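Thursday, February 17, 2022

Finished the bond ladder worksheet after dinner. I had put it off for three weeks because the old one had a mistake in the coupon column and I didn't want to go looking for it. The mistake was mine. I had entered the Nolldale bond as paying twice a year when it pays once.

As it stands there are five rungs of 1000 dollars each. The first one matures in May. The plan has been to roll it into a new five-year at the far end, same as always, but rates look to be going up and I'm not sure I want to lock in the full amount that early.

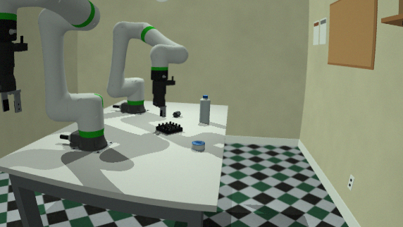 Itzel Valdovinos wrote back at lunch that I was overthinking it, and that the whole point of a ladder is that you don't have to guess about rates. If they go up, the next rung gets the better rate. She would roll it over the day it matures and leave it alone.

She's probably right. I still called Kiani to ask what they charge to buy on the secondary market. The man on the phone was polite but had to put me on hold twice. There is a markup built into the price and it isn't listed as a fee, so you have to ask for it each time. I wrote that down on the inside cover of the folder.

Interest so far comes to 231 dollars. I moved 60 of it to

checking for the water bill and left the rest in the cash account.

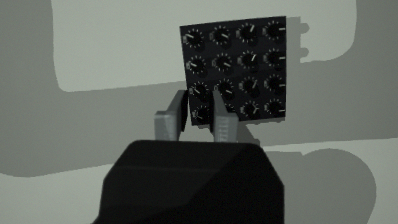
The cash account pays next to nothing, so I should decide on a minimum and stick to it. I settled on 800. Anything over that goes toward the next rung.

Also need to find the Divatley statement from last year before I do the taxes. It isn't in the folder or the desk drawer. Might be in the box with the car papers.

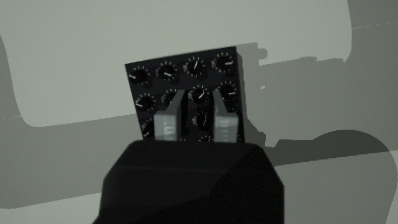 Black panel with the dials, gripper in front.

Call Urmas Lapiņa tomorrow about the tax form - he works mornings only. Bed by eleven.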